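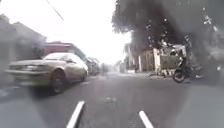
Chapter 4: Good Manners on a Shared Street

Most people who come to this subject come for the clever parts: the maps, the planning, the sensors that can pick out a kerb in poor light. We are very glad to have you, and we shall get to all of that. But before a road-going robot is let out among other people's front gates, somebody has to decide how it ought to behave there, and those decisions have to be written down in words that an operator, a resident and an insurer can all read in the same way. That is the work of this chapter, and we hope you will find it more interesting than it sounds.

Nearly all of our cases come from one sort of place, the ordinary residential street with parking at the side, houses that open more or less straight on to the pavement, and through traffic that doesn't always slow down. We chose it because it is where good practice is hardest to pin down. A motorway has a thick book of rules behind it. A quiet street has some rules, a good many habits, and a fair amount of give and take between people who may have known each other for years.

4.1 What a rule is for

The Bivley Code, which you met briefly in Chapter 2, sorts its clauses into duties and courtesies. A duty is something the machine must always do, such as stopping when it loses its position. A courtesy is something it should do where it can, such as not waiting across a gateway. Students often suppose that the courtesies are the soft part, to be skimmed on the bus. Please don't skim them! When the Trakbridge trials were reviewed, most of the complaints from residents were about courtesies, and hardly any were about duties.

Take the matter of standing still. A car driver who pulls up outside a house is looked at once and forgotten, whereas a robot that does the same thing may be watched from behind the curtains until it leaves. Clause 11 therefore asks the operator to choose waiting places beforehand, clear of gates and carports, and to mark them on the route sheet.

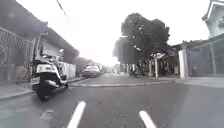 Figure 4.1 A street with what looks like a gate and a carport along the right-hand pavement. Where would you mark a waiting place?

You may well find that you and your neighbour in class give different answers to that, and both can be defended. The Code doesn't hand you the spot. It gives you the things to weigh – access, sight lines, the comfort of people on foot – and it asks you to keep a note of your reasons, so that the next operator isn't left guessing.

4.2 Passing parked vehicles

Parked vehicles deserve a section of their own, and motorcycles deserve most of it. A car takes up its space in a fairly tidy way. A motorcycle may be left at a slant, may have handlebars reaching further out than its wheels, and may be carrying a load wider than itself. The Drollari rule, named after the town where it was first tried, says that clearance is to be measured from the outermost part of the vehicle and its load, never from the tyre. It is a small change of wording, and it saves a great many mirrors.
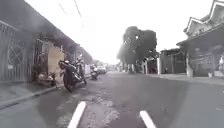
Figure 4.2 Motorcycles and a car along the left side of the street. Clearance is set separately for each.

The rule also asks the robot to treat any parked vehicle as one that might move off. We shall come back to this in section 4.4, where you will work through the Bălan method for setting a passing speed, with its table of 100 worked values at the back of the book. For now it is enough to hold on to the general idea, that width and speed are chosen together, and that if the width can't be had then the speed must come down.

Before you read on

Walk along a street you know well, at a time of day when it is fairly busy, and note down every place where you would be unhappy to find a machine waiting. Bring your list to the next class. You will need it for Exercise 2, and it is worth keeping afterwards, as we shall ask you to look at it again when we come to night working in Chapter 11.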